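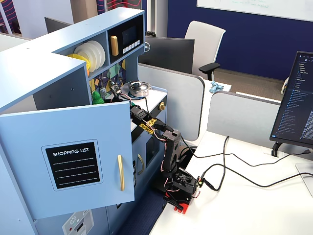

I spent most of May on one bug, and it came down to time stamps. I am writing it up while I still remember the order of things, partly for Benedita Antunes, who will pick up this part of the code when I go on leave.

The task is easy to say. The arm goes to the cabinet door on the toy kitchen, hooks the bar handle, pulls the door open and lets go. Then it moves up to the counter and takes hold of the pot. We run a small policy that puts out a chunk of joint targets 30 times a second, and under that sits a controller we call Saragih. Saragih smooths the targets, checks limits and talks to the servos. The policy side is called Enia. The names come from a list someone made before I joined and there is no meaning in them.

The door part worked early. The pot part did not. The gripper would come in over the counter, slow down in the right place, and then drift to one side just before closing. It wasn't much, but the pot is small and there is no room for it.

My first guess was calibration. I redid the hand-eye calibration twice and the numbers came out nearly the same both times, so I left that alone. My second guess was the servos. Cheap servos have some play in them and the shoulder joint carries the whole arm, so a bit of sag would not surprise anyone. I logged commanded against measured position for every joint, with the arm reaching out and with it folded. There was sag. It was steady, though, and the drift I was chasing was not. Some runs went left and some went right.

Ataahua Rakena suggested I stop watching the arm and look only at the logs. That was good advice. I had been standing over the desk for days making up stories about each miss.

So I wrote a replay tool. It takes a recorded run, feeds the same camera frames and joint readings back to Enia, and plots the new output over the old one. With the same input, the two lines should match. They matched for the door and came apart at the pot.

The reason was in how we paired frames with joint readings. Enia asks for the newest frame and the newest joint state and treats them as one moment. While the arm was slow, that was close enough. On the move from the door up to the counter the arm is at its fastest, and the frame was older than the joint reading by up to four control steps. The policy was seeing the arm in one place and being told it was in another. It then corrected for a gap that was not there, and it was still correcting when the gripper got to the pot. The replay tool paired by time stamp, and so it gave a different answer from the live run.

The fix is 21 lines. Saragih now keeps a short ring buffer of joint states, and Enia asks for the one nearest to the frame's time stamp. If nothing in the buffer is close enough, it skips that step and holds the last target. I had to move both processes to the same clock first, and that took longer than the fix itself.

Things Benedita should know:

The buffer length is set in the config file and not in the code. If you change the camera rate, change this too. There is no check for it yet.

The training data has the same problem. We have 942 recorded demos, and every one was saved with the old pairing. The raw time stamps are in the files, so they can be paired again with a script. I have done this for the door demos only. The pot demos are still to do, and I would do those before training anything new.

The replay tool is in the tools folder under Vivham. It wants the full path to the run and fails with a useless message if you give it a relative one. Sorry. The plots open in a browser tab, and you can drag the time slider with the arrow keys.

Do not trust the "hold" counter in the status line. It counts skipped steps since the process started, not since the run started.

I still want to look at the release after the door. The gripper opens and the arm backs off in the same chunk, and I think the two should be split so that one finishes before the other begins. Ataahua thinks the policy will learn it from better data. We will see after the demos are paired again.

I posted the clock change to the Nurncombe branch last night. It needs a review before it goes to main.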